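Sorting out the audio on my old clips, finally

So I've had a pile of video sitting on the external drive since forever and most of it sounds awful. Picture's fine. Sound is a mess. Wind, fridge hum, the neighbour's dog, one side louder than the other. I kept saying I'd get to it. Tuesday night I got to it.

Quick notes before I forget what I did. Not a proper guide, I haven't got time for a proper guide, dinner's in the oven.

First thing I tried was the audio tab in Plustden, the editor I use for everything else. It's okay. It has one slider called Clean and you drag it right until the hiss goes away, except by then everyone sounds like they're talking through a sock. Anything past the halfway mark is no good. At a quarter it does a decent job on fridge hum and not much on wind.

Second thing was Tagle, which is a little separate program that only does sound. Free for files up to 8 minutes. Ugly as anything, grey buttons everywhere, the help page is one paragraph. But it works on the piece of noise you show it, and that made all the difference for me.

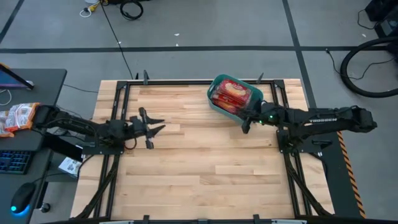
What you do is find a bit of the clip where nobody is talking. Two or three seconds is plenty. Select it, hit Learn, then select the whole track and hit Apply. Leave the strength where it is the first time. I cranked it straight away because I'm impatient and had to undo the lot.

If the clip has no quiet bit you're a bit stuck. I had one where my uncle talks from the first second to the last and never takes a breath. Ended up stealing half a second from between two words, zoomed right in, and it sort of worked? There's a faint warble under his voice now. I can live with it.

Keep your original file. I shouldn't have to write that but I saved over one in the first ten minutes. Gone. It was only the bins being emptied, for some reason I'd filmed the bins being emptied, so no great loss, but still. Make a folder, call it originals, copy everything in there and don't touch it.

Okay, getting the sound out and back in again. Tagle won't open video, only audio. So it goes like this:

Open the clip in Plustden, File, Export, Audio only. Pick WAV. It offers MP3 first and you'll be tempted because it's smaller, don't bother, every save makes it a bit worse and you're about to save it again.

Clean it up in Tagle. Export as WAV again, same settings. Mine were all 48 kHz and when I let one go out at 44.1 Plustden got cranky about it and threw up a warning.

Drop the new WAV under the video, line up the start, mute the old track. Don't delete the old track until you've played the entire thing through. On longer clips I had the sound slide out of step near the end, lips going and the words turning up late. That was clips off my phone only. Apparently phones wander a bit with the frame rate and the editor gets confused. Converting the clip to a fixed frame rate before starting fixed it, so now I do that to all the phone ones first and go put the kettle on. 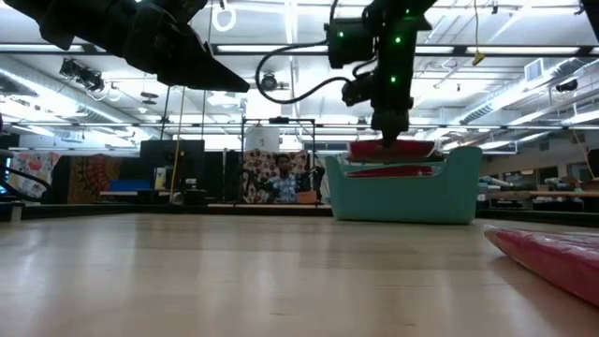
Tabletop clip, red cloth and teal bin. Sound not done yet.

Wind is the worst one by far. Tagle doesn't help with wind because it's never the same twice, there's nothing for it to learn. Best I've managed is a low cut. Take everything under 100 Hz and throw it out, listen, go a bit higher if there's still rumble. Voices get thinner as you go up. I stop at 150 or so and then give up and put music over it.

Leonor Loureiro, who I used to work with at Rosham and who knows way more than me, looked over my settings and told me I was doing it in the wrong order. I'd been making it louder first and cleaning it second. Her order is low cut, then noise, then volume. Makes sense when you think about it, if you turn it up first you're turning up the junk too. I redid a few her way and they were better. Annoyingly.

She also said to stop using headphones for the final check. Play it on whatever people are going to watch it on. For me thats the TV and mum's tablet. The tablet has basically no bass so half the rumble I'd been fighting can't even be heard on it. An hour of my life. 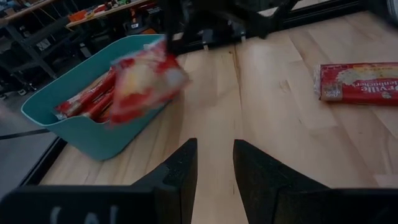
Volume next. My clips were all over the place, one you'd have to lean in for and the next would take your head off. Plustden has a Match Loudness button hidden under the right click menu (select all the clips first, then right click on one of them, not on the empty bit of the timeline). It'll ask for a target. I went with the default and it was fine. One thing it doesn't do is deal with sudden bangs, so a door slam in a quiet clip will still be a door slam, only louder. I drag those down by hand.

Batch stuff. I had 51 clips and was not going to click through all of them one at a time. Tagle will do a batch if you pay, and I nearly did, but it uses the same noise sample for every file, so it's only good when they were all recorded in the same room. I did the kitchen ones as a group using the trial and everything else one by one. Spread over three nights. My colour favourite was the one where the dog barks right on the punchline and no I did not take it out.

Oh and Cetetden. Couple of people mentioned it after my last post. It does all this online, you upload and wait. Results were good, better than mine on the hiss to be fair, but our upload speed out here is a joke and one clip took longer to send than it would've taken me to fix it. If your internet's decent have a look. There's a monthly limit on the free one and I hit it the first evening.

Got this in the comments last time so I'll stick it in here:

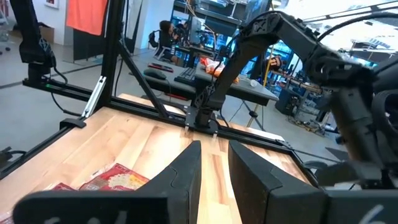
Do I have to export the whole video again just to change the sound?

You'll need to save a new file, but the picture doesn't have to be redone. In Plustden's export window set video to Copy and only change the audio. It takes seconds instead of ages and the picture stays exactly how it was. The catch is that it only works if you haven't trimmed anything or put titles on. As soon as you have, the Copy option goes grey and you're back to a full export.

Took me far too long to find that, it's at the bottom of a dropdown and the label just says Copy, no explanation.

What's left: the camcorder tapes, which have a high whine all the way through. I think it's the camcorder's own motor. Tried Learn on it and it got most of it, then tried a narrow cut right on the whine and that was cleaner. Need to do more of those before I say anything definite. Also want to find a way of naming the files so I know which are done, because right now they're called things like kitchen_new_new_2 and I've already cleaned one twice. Sounded like a robot in a bucket.

If you know a good fix for wind put it in the comments please. Timer's going, got to run.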